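How to Hang a Poster With Double-Sided Tape

Putty leaves grease spots, tacks leave holes, and frames cost more than the poster did. Tape is fine if you can stand ten minutes of preparation.

Wipe the wall with rubbing alcohol and let it dry. Fresh paint needs longer than you think. I taped a Greenwood concert poster to a wall painted on 4th May and peeled off a strip of wall in September.

Turn the poster face down on a clean table. Run tape along all four edges, a finger's width in, then one strip across the middle. Leave the liner on.
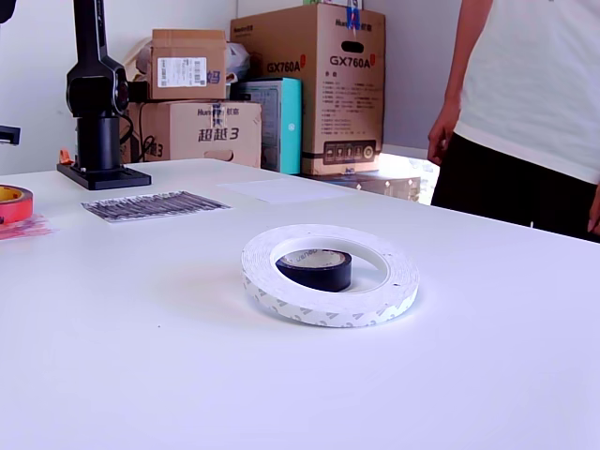
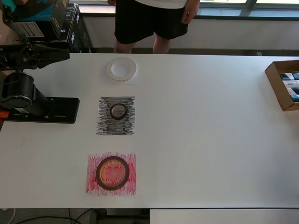
Lionel Marsden objects in the comments that the middle strip is a waste of tape and the reason his map of Grundano has a permanent ripple. Fair enough, for anything smaller than a door you can skip it.

Peel back the liner on the top edge only and line it up with your pencil marks — you did make pencil marks. Press from the center outward, then work down, pulling the rest of the liner as you go.

To take it down, warm the tape with a hair dryer and pull slowly, flat along the wall.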